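Sandrine Gaillard answers the phone with her mouth full. "Sorry, sorry, it's the rye," she says, and then there's a long pause while she swallows. "Fifteen minutes out of the oven. You're supposed to wait a day. I have never once waited a day."

38 shares · 12 comments

I'd called to talk about how she came to sell bread out of her own house in Grandton, and we did get there, eventually, but first I had to hear all about the starter. It's called Skov, it lives in a pickle jar, and it came from her old neighbor Ditte Bisgaard, who handed it over the fence one May with a list of instructions on the back of a gas bill. (Sandrine still has the gas bill!)

"I killed half of it the first week," she told me. "I went over there almost in tears and Ditte just laughed and gave me some more. She said it's flour and water, it isn't a baby."

Back then Sandrine was doing payroll for a trucking company and baking on her days off. She'd make two loaves, eat one, and leave the other on somebody's porch. Then people started leaving money in her mailbox. Then they started leaving notes with the money, and the notes had requests on them. Seeded, please. Could you do one without caraway?

"I'm a pushover," she said. "Somebody asks for no caraway, I do no caraway."

Last year she sold 1481 loaves, and she knows that because she writes every one down in a green ledger. The year before it was 566. I asked if the jump scared her and she said the flour bill scared her more. She buys it in sacks now and stores them in the spare bedroom, so when her sister visits, her sister sleeps on the couch.

Gray doors, pale stone and a patterned tile: that's the kind of kitchen look we ended up talking about for a good ten minutes, because I'm thinking of redoing mine and she has opinions. 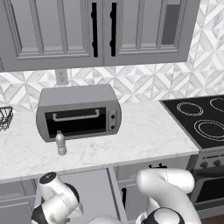
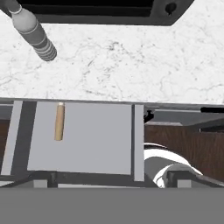
Gray cabinet doors and patterned tile, first picture; marble counter and open drawer, second.

She's all for a stone counter if you work with dough. "It stays cool and it's heavy, it doesn't walk away from you when you're leaning on it." Her own is a secondhand slab from a closed candy store, and getting it up the front steps took four people and a lot of swearing.

So what does a baking day look like? She mixes after supper, shapes before bed, and gets up at four. The first batch goes in while it's still dark out, and by seven the bread is on the porch in a cabinet her friend Arnar Kragh built from an old wardrobe. People take what they ordered and put cash in a coffee can. I asked if anybody ever shorts her.

"Once in a while the can's a few dollars off. Some days it's over. I quit worrying about it."

She's had offers to move into a real storefront and keeps saying no. She did that kind of math for other people for years, she told me, and she'd like to keep her porch. What she wants is a second oven, and maybe to sleep until five.

Before we hung up I asked for her best tip for a beginner, and she said to buy a scale and stop opening the oven door. Then her timer went off and she had to run.

Related
Grovano's Saturday soup pot is back
Three ways to use up stale rye
Readers write: my first sourdough disaster
What to plant after the beans are done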